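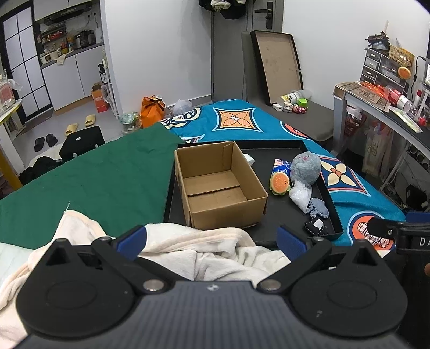
An open cardboard box sits in a black tray, on green and teal cloth, still empty.

One Small Box
A parcel swap has its members thinking hard about what fits, what rattles and what somebody else's kid might like

The boxes are always brown and always plain. Farah Latuheru buys them flat, in bundles, and keeps them behind the bedroom door of her apartment in Bridari. When it is time to pack one she folds it up, closes the bottom flaps and leaves the top open. Then she sets it on a tray and puts everything she might send on the same tray, next to the box.

Latuheru runs Kollitico, a parcel swap for families with young children. It has 67 households on its list. Twice a year each household gets the name, age and a few facts about a child in another household, and has three weeks to fill one small box. The fall round goes out in October and the other one in spring.

The rules fit on half a page. The box has to be the standard one. The contents can cost no more than 14 dollars in total, though used things in good shape count as free. At least one item has to be soft. Nothing can need batteries. Food is allowed if it is sealed and the other family has said yes to it.

"People read the rules and think it will take ten minutes," Latuheru says. "Then they put the things in and take them out again for a whole evening."

She started the swap with her neighbor Jerome Manalastas after their daughters outgrew the same pile of stuffed animals in the same summer. Manalastas wanted to take the lot to a thrift store. The girls wanted to pick who got each one. They ended up mailing nine boxes to cousins and to the children of people they used to work with, and five boxes came back. The first real list was drawn up that winter.

Manalastas still packs on the bed, with an old blanket spread over it. He likes a tray because small things stay put on it. On a bedspread, he says, a bead or a button goes into a fold and you find it in the wash.

His method is to begin with the biggest soft toy and work down. He lays it in the bottom on its side, never standing, and pushes the stuffing toward the corners. Flat packets go against the walls of the box. Anything in a thin plastic bag goes in near the end, on top of something plush, with the air pressed out of the bag first. He learned about the air the hard way. A bag of beads split in one of his early parcels, and the family in question was still sending him photos of beads in the carpet at Christmas.

Beads have been argued over more than anything else in the swap. They are cheap, older children love them, and they weigh more than they look. They are also wrong for any house with a baby in it. Since last year the list has had a line for younger brothers and sisters, and if that line is filled in, beads are out. Latuheru checks it herself before she sends the names around. 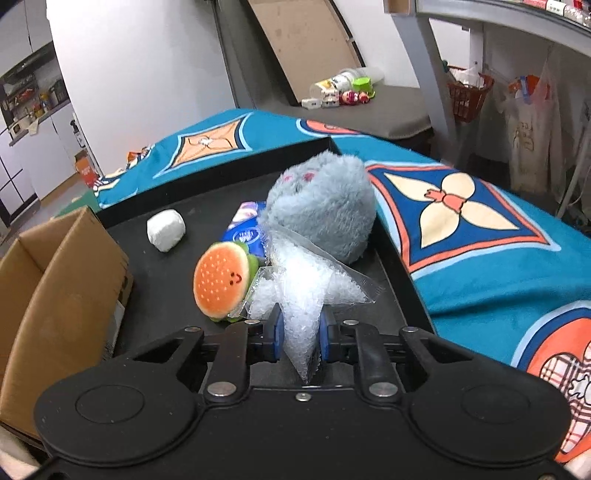 Food toys have a following of their own. Margit Gál, who sews for a living and has three boys, has seen stuffed fruit, stuffed bread and a stuffed fried egg come through her door. She thinks a plush hamburger is close to the ideal thing to mail. It is round, it has no arms or tail to bend, and it can take a good deal of squashing. A long-haired toy is harder. The fur takes up room without weighing anything, and it comes out of the box flattened on one side. Gál puts hers in a pillowcase and shakes it for a minute before packing, and she asks the other family to do the same when it gets there.

She also goes over every seam. She pulls at the eyes, runs a thumb around the ears and turns the toy upside down to look at the closing stitches, where most of them give out. Stitched faces she passes quickly. Glued ones she takes off and redoes in thread if she has the time, and if she doesn't, the toy goes back on the shelf until spring.

Washing is up to the sender. Most people put soft toys through a cool cycle inside a zippered laundry bag and let them dry for two days. Gál says two days isn't enough for anything thick. She gives them four, near a window, and squeezes the middle to check.

The mailing is mostly done at Mészáros, a stationery shop three blocks from Latuheru's building that has a postal counter in the back. Teodoro Cruzado works the counter in the afternoons. He has asked the Kollitico people to stop using string, which catches in the sorting machines, and to tape the bottom seam as well as the top. A typical box weighs 26 ounces on his scale. The heaviest he remembers held a set of dominoes and a jar of marbles, and he had to send its owner home to think about it.

Cruzado's other request concerned the address. Labels used to be written by the children, in marker, and several parcels came back. Now an adult writes the label and the child gets the other five sides. Some boxes arrive with every one of them covered in drawings.

What goes in around the toys has changed too. In the first years people used packing peanuts, and the complaints were steady. Shredded newspaper left ink on pale fabric. Most households have settled on a cloth of some kind, a dish towel or a square of fleece, that the other family can keep. Jhun Dela Peña, who joined two rounds ago with his son, uses socks. He buys a pack in the child's size and tucks them into the gaps one at a time. They come out of the 14 dollars.

Dela Peña was also the one who brought up Trutetti, a board game club across town that had been saving its spare pieces for years in coffee cans. The club gave the swap two full cans of dice, pawns and wooden houses. They have been turning up in parcels ever since, usually with a note that the recipient has to invent the game.

According to the ledger, a school notebook that Latuheru keeps in a kitchen drawer, the swap has sent 3313 separate items so far. She lists each one by hand from the slips that senders fill out. "Bear, small" appears often. So does "puzzle, one piece missing," which is permitted as long as it is stated.

Around ten boxes have gone missing in that time. When it happens, Latuheru packs a replacement from a shelf she keeps in the hall closet, where people drop off things that didn't fit. She packs it the same evening if she can.

The names for the next round go out in the second week of the month. Boxes can be picked up flat from Latuheru's building any time after six.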